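Solveig Ljungberg pours the coffee before she lets me ask anything. She has been mending and binding books for people in Hollenstein since her children were small, and she says a person can't talk sensibly about paper on an empty stomach, so there are rolls too, and a very good plum jam, and it takes us a while to get to the subject.

"Most people come in with a cookbook or a Bible," she says, once the plates are pushed aside. "Something that got used hard, every week, for years and years. The spine goes first. Then somebody's uncle gets at it with packing tape, bless him, and I spend a whole afternoon getting the tape off again."

I ask which repair she remembers best, and she laughs and looks at the ceiling for a bit. It was a ledger from an old dairy, 356 pages, brought in one November in a pillowcase. Mice had been at the corners. She worked on it for 7 weeks, evenings mostly, and when it was done the family sat down in her front room and read the milk prices out loud to each other.

"They were so happy! Milk prices!" she says. "I think I undercharged them, but I'd had such a nice time with it."
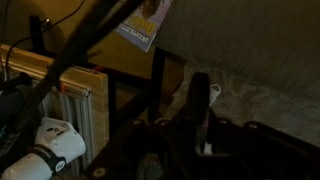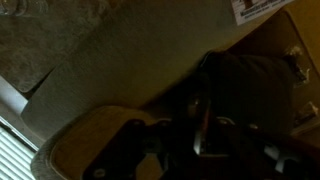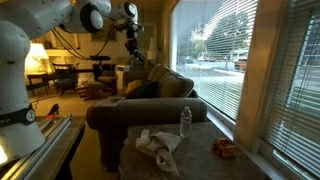
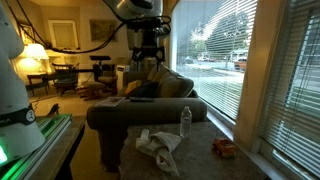

Her one regular pupil, Vitalii Nechyporuk, joins us halfway through the second pot. He came to her 3 years ago wanting a box made for his grandfather's letters, and she told him he could make it himself if he didn't mind being corrected (he did mind, he admits, for the first month or so).

"She made me fold the same sheet over and over," he says. "I thought, it's a fold, how bad can it be? Then she laid mine next to hers and I went quiet."

These days he does most of the sewing and she does the covers, and they argue cheerfully about glue. Solveig likes wheat paste, cooked fresh and strained through an old stocking. Vitalii would like to use something that keeps longer than 2 days in the refrigerator. I was asked to take sides and had another roll instead.

What would she tell someone with a falling-apart book at home? Tie it up with a soft cotton ribbon, she says, lay it flat, keep it out of the attic and away from the radiator, and please leave the tape in the drawer. Save every loose scrap in an envelope, even the crumbs.

"And write your name in your books," she adds, getting up to see about more coffee. "In pencil. I do love to find a name."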